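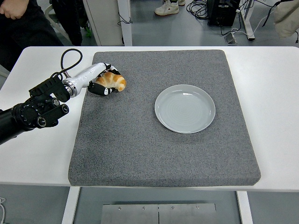 Croissant in hand, plate waiting. So far so good.

1/24/19

I have been putting off writing this up, partly out of embarrassment and partly because I wanted to be sure we had found the real cause and hadn't just frightened it into hiding. We've now had a good long run without a repeat, so here goes. This is the story of how our arm forgot how to let go.

If you've followed this blog since September you'll know the job. Pick up a pastry, put it on a plate, don't ruin the pastry. That's it. My mother, when I explained it to her, asked if there was a second part. There isn't. A croissant is a horrible object to give a robot, all flakes and air, a slightly different shape every time, and it keeps no secrets about how hard you squeezed it. We had been at it for months and had got rather smug.

The arm is called Toma. The hand on the end is a Drelter, which we bought second-hand from a lab in Prasdale that was closing down, and which came with a manual, a bag of spare screws and a note saying "finger 3 is fine now". I should have thought harder about that "now".

The fault went like this. Toma would reach over, close on the croissant, lift it nicely, carry it across to the plate, lower it, and then not open. The software said open. The log said open. The little picture of the hand on my screen was as open as a hand can be, fingers spread like somebody waving at a train. The real hand held on to its croissant with what I can only call affection. Then the program, quite satisfied that the pastry had been delivered, moved on to the next step and sent the arm home. Croissant and all.

The first time this happened we laughed. The second time it did the same thing but caught the plate rim on the way up, and the plate went skating off the felt and on to the floor. That was plate number 6, if you're interested, and it was the first one I minded about, as my fingers had been next to the pad at the time. I was tidying crumbs. I shouldn't have been. I'd watched the program reach "done" and had taken its word for it.

So, rule one, written on the whiteboard in capitals that afternoon: the robot is not done when it says it is done. The robot is done when the stop button is in and somebody has said so out loud. We had a rule like this already, of course. It was in the safety sheet we all signed and it had been quietly worn away by several months of nothing going wrong.

Then we went looking for the fault, and I would like to say we were methodical. We were not. I was convinced it was the grip software, mostly because I hadn't written it. I spent two days adding print statements to code that was blameless. My colleague was convinced it was butter. His theory was that grease had worked its way into the finger joints and gone stiff, and he cleaned the whole hand with cotton buds, which took an entire morning and left it beautifully clean and exactly as faulty as before. (He maintains it needed doing. It probably did.)

What made it so maddening was that it wouldn't fail on demand. We ran 85 picks in a row on the bench with the hand straight down and got 85 clean releases. Put the arm back to proper work and it stuck on the fourth go. After that, 13 good ones, then two bad ones together. We tried a foam block in place of the croissant. Perfect. We tried a bread roll. Perfect. For one long evening I really was prepared to believe that it just liked croissants.

The answer was the cable. There's one that loops up over the wrist and back down to the joint, and it is the sort of thing you stop seeing after a week. When the wrist turns past a certain angle, that loop pulls on its connector. Not much of a pull, and not enough to unplug anything, but enough to lose the signal for a moment. And the Drelter, when it loses signal, does what its makers decided was sensible: it freezes in whatever position it's in and stays there until it gets a fresh command. We sent the open command once. If it went out during that moment, it was gone, and we never asked twice. We never asked the hand where its fingers were, either. The cheerful waving picture on my screen was drawn from what we had told it to do, with no input whatever from what it was doing.

The foam block and the roll were fine because we had always put them down in the middle of the pad, with the wrist fairly level. Croissants are long and bendy, so we come at them from the side, and that takes the wrist round further. The hand had no preference in baked goods. I was a little disappointed.

To be fair to Drelter, freezing is a reasonable choice. If you are holding something heavy over someone's foot, you don't want the hand to fly open whenever a wire twitches. The trouble was that we'd built everything around it on the assumption that silence meant yes.

What we changed: a longer cable with a proper clamp at the wrist, so the connector never feels the turn. The open command now gets repeated until the fingers report back that they've moved. If they don't report within 300 milliseconds the arm stops where it is and beeps. It is a dreadful beep. We took it from an old Lornia warehouse trolley and people come in from the corridor to complain about it, so I consider it a success.

And there is now tape on the floor. While the arm has power, hands and faces stay on the far side of the tape, crumbs or no crumbs. I was told off for crossing it on Tuesday, by the person who thought it was butter, and he enjoyed it enormously.

Next up is putting two croissants on one plate. I've ordered more plates.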